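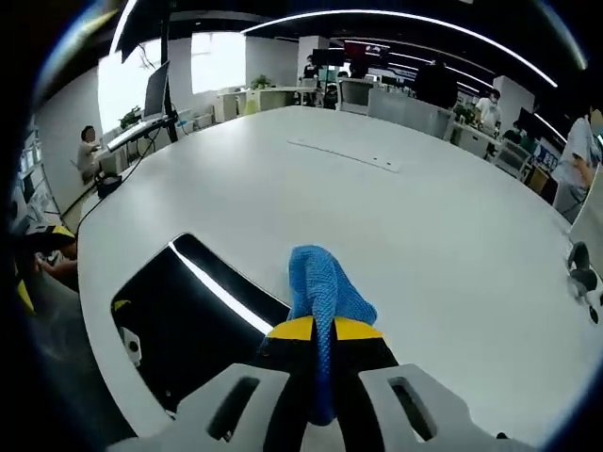

Subject: Re: [sugden-list] Ullance open day, Hitutdale

On 20 September 2020, a member of the Ornby group wrote:

> Just back from the Ullance open day and I'm very impressed. I went
> in thinking we'd see a slide show and a machine in a glass case, and
> got two hours of the real thing. They are teaching robots to clean
> and tidy, and they do it by having people do the jobs with the
> robot's own hands. The grippers handled cloth, which I had always
> heard was next to impossible for a robot.
>
> The presenter said they already have 2,060 recordings and an 85
> percent success rate on the wiping task. I think Sugden should put
> its name down for the pilot before the places go. Our rooms at Ornby
> need wiping down between every group as it is, and that job isn't
> getting any smaller. If we say yes by January we get the early
> price.
>
> Did anyone else go? I'd like to hear what you all thought.

I went, in the later group, and I came home with a different idea of what I'd seen.

First, the part about the grippers handling cloth. They did, and I watched it from as close as they would let me stand. A person was holding the gripper. It has a handle and you squeeze it, and the two fingers with the yellow tips close on the cloth. Anyone who has used a litter picker could do it. The clever part of that demonstration was the arm, and the arm belonged to a member of staff.

I don't say this to be rude about the staff. They were patient with a lot of silly questions, several of them mine, and they were plain about what the tools were for. There's a camera on the gripper, the person does the job over and over, and later on a robot is supposed to learn from the recordings. I can follow that. It may well work. But the announcement we all got said "see robots at work on everyday cleaning tasks," and at no time in my visit did I see a robot do one. If your group did, please tell us which task and how long it ran, and I'll take this paragraph back.

Second, the task itself. Take a good look at what was being wiped.
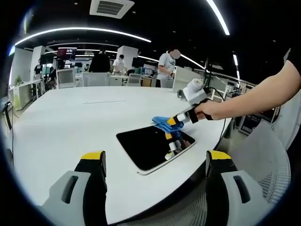
A tablet and a cloth on a big, nearly clear white table is about the easiest cleaning job I can think of. The tablet is flat and it's right in front of you. At Ornby we have folding tables with gum under them, chairs that somebody has to move first, and a sink that is never empty. I asked what happens when there's a coffee cup in the way, and was told that was "a good next step." I asked whether the cloth had ever been wet. The answer was that they were starting with dry cloths. So the wiping task, as of now, is moving a dry cloth over something. I'd call that dusting, and I'd want to know how they decide that it's been done.

That brings me to the 85 percent. I wrote down what we were told, and it was that 85 percent of the recordings were good enough to keep. That's a figure for how often a person with a gripper made a usable recording. It is not a success rate for a robot. Maybe the presenter put it differently in your group, and I can believe the two got mixed up in the telling, but we can't put it in front of the members as it stands. I also asked how many of the 2,060 had cloth in them. The answer was 432. The rest were picking things up and putting them down again.

Third, the room. Everything happened at one table, in a bright office with the same lights on the whole time. I asked if they had recorded anywhere else. "Soon" was the word. One thing I did like was that the tools are small and you could take them out to a real building without much trouble — the person next to me asked if they'd bring a pair to Ornby and let us try. That got a maybe. If it turns into a yes I would drop half of what I've written here, as an afternoon with our own tables would tell us more than another visit to Hitutdale.

As for the early price, I have never known a good thing that couldn't wait for its buyers to ask a few questions. What would we be paying for? I read the sheet they gave out twice. It says "pilot partners" get "priority access to capability as it becomes available." There's no date on it and no machine is named. Nor does it say who gets the recordings if they're made in our rooms with our people walking around behind. That one bothers me more than the money does. You can't work in an open office with a camera pointing outward and not pick up whoever is standing there, and Ornby is a lot more crowded than that place was.

So before Sugden says yes to anything, I'd like us to ask Ullance in writing:

Has a robot done the wiping task with no one holding the gripper, and can we watch it?

What does the 85 percent refer to?

Will they record at Ornby, and who keeps the recordings?

What do pilot partners get if there's nothing ready by the end of the pilot?

I'm happy to write the letter. I am not against the thing, and I did enjoy trying the gripper (it's lighter than it looks, though my thumb was sore by the end). I just don't think we were shown what the announcement said we'd be shown.

Does anyone from the first group still have the sheet? Mine has a price on the back in pen and I'd like to know if yours has the same one.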